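Weltier – Terbridge (LP, black vinyl)

Format: 12" LP, 180g, gatefold sleeve with printed inner
Label: Wivoler
Genre: Doom / sludge metal
Edition: 300 copies, hand-numbered
Released: January 2018
Condition: New, sealed

Terbridge is the third album by Weltier and the first to come out on vinyl at the same time as the CD. It has five tracks, the longest of them taking up the whole of side B.

The band have slowed down again. The opener, Lenz, sits on one riff for most of its length and only picks up speed when the second guitar comes in. Mareike Fröhlich's vocals are lower in the mix than on the last album and she uses her clean voice more often, mainly on side A. The drums were recorded in one large room and they sound like it – plenty of air around the snare, and a kick that needs a decent pair of speakers.

The LP was mastered separately from the CD and is a little quieter. There is a short bonus piece at the end of side A, 3 minutes of feedback and organ, which is not on the other formats. A download code is included.

If you liked the faster songs on the first album, try the CD sampler before ordering this. If you like your doom long and heavy, this is the one to get.

Catalogue number: WIV 366
Also available: CD digipak, cassette, T-shirt (S to XXL)

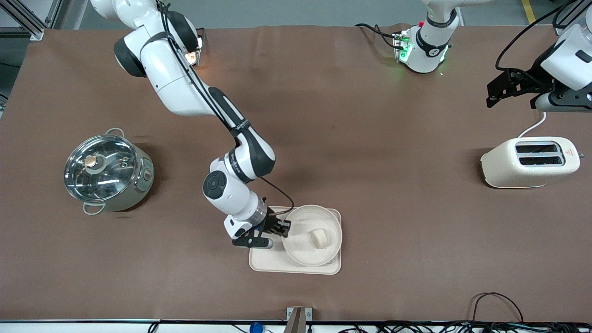 Bowl, pot and toaster on the brown worktop.

Postage and packing
Records are sent in stiff card mailers with the disc outside the sleeve to avoid seam splits. If you would rather have it left sealed, say so in the order notes. Orders are packed in the order they come in. We can combine postage on up to 3 LPs – please wait for the new total before you pay.

Returns
Unopened records can be sent back within 14 days. Faulty pressings are replaced while stock lasts, and refunded after that. A repress is planned for March, on grey vinyl and without the numbering.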